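Clearing Out the Phone Gallery, One Cup of Tea at a Time

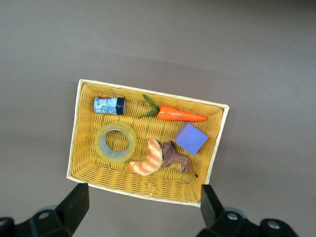
A woven basket with a pale rim and a golden-yellow lining.

Jan 2, 2022

I spent a good part of December on the sofa with my phone in my hand, deleting photographs, and I can't tell you how much I enjoyed it! My gallery had been grumbling about storage for months (you know the message, it pops up just as the children start singing), and I had got into the habit of swiping it away and hoping for the best.

The first thing I tried was Kotari, a small free app that gathers up pictures it thinks are duplicates and lays them side by side. It found 231 of them on my phone, which was a bit of a shock, although when I looked properly plenty were bus timetables I'd snapped twice over. You tick the ones you want to keep and the rest go into a bin, where they stay for 15 days in case you change your mind. I did change my mind, twice, and both pictures came back without any fuss.

Codska goes about things differently. It shows you one month at a time and asks you to swipe left or right, and that suits me better in the evenings, when I'm happy to dawdle over a holiday or a birthday cake. The free version stops after 40 pictures a day. I thought I'd mind that, but it's a very reasonable place to put the phone down and go to bed.

Then there's Trorard, made for people with really enormous collections. It sorts screenshots, receipts and videos into separate albums, and it managed some 1,000 of my pictures while the kettle boiled. The menus are rather crowded, though, and I still can't find the setting that turns off the little chime.

Do copy everything somewhere safe before you begin, whichever one you choose. I used an old external drive from the back of the desk, and it took most of an afternoon. I've only got as far as the summer before last, so I shall be at it again this evening.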